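Laundry robots get closer to the dryer, but folding still waits

The makers of household robots have promised for many years to take the laundry out of our hands. A new trial by the robotics company Starkura shows which part of this promise can be kept today.

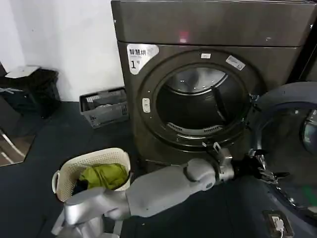

TOKARD, 26 February 2023 - Starkura has published the first results of its laundry trial, which started in December in a shared laundry room in Tokard. The robot has one main task: to take clothes from a basket and put them into the dryer.

The company reports 118 full loads. In 77 of them the robot finished without help from a person. In the other loads a worker had to step in, most often because a piece of clothing was hanging over the edge of the drum when the door should be closed.

Soft things are difficult for machines. A cup has the same shape each time, but a shirt in a basket has a different shape every time it is touched. The robot must find one piece, hold it well and not pull three others with it.
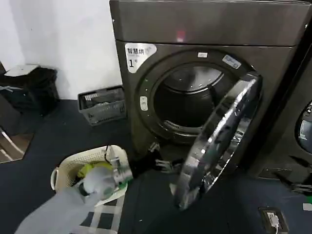 Speed is also a question. Starkura does not give an average time for one load, and says only that a person is still much faster. The company thinks this matters less in a hotel or a care home, where the work can be done at night. Farooqui, a laundry operator which pays for a part of the trial, wants to see 100 loads in a row without help before it will consider regular use.

Doors were easier than the team expected. A dryer door is hard and moves always on the same path, so the robot can learn it quite fast. Glass and chrome gave more trouble, as reflections can confuse the cameras.

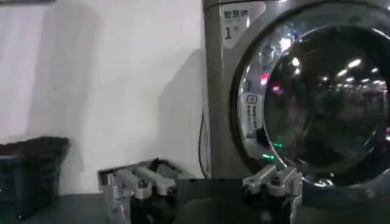
A gripper in front of dryer number 1, with a filled laundry basket at the left.

Folding is not part of this trial. Another project, Faltetine, works only on this step and has collected 3,000 recordings of towels and shirts being folded by hand. Its first tests with a robot are planned for later this year.

Starkura will continue in Tokard through the spring. The next task on its list is taking the dry clothes out again - and cleaning the lint filter, which until now is done by a person.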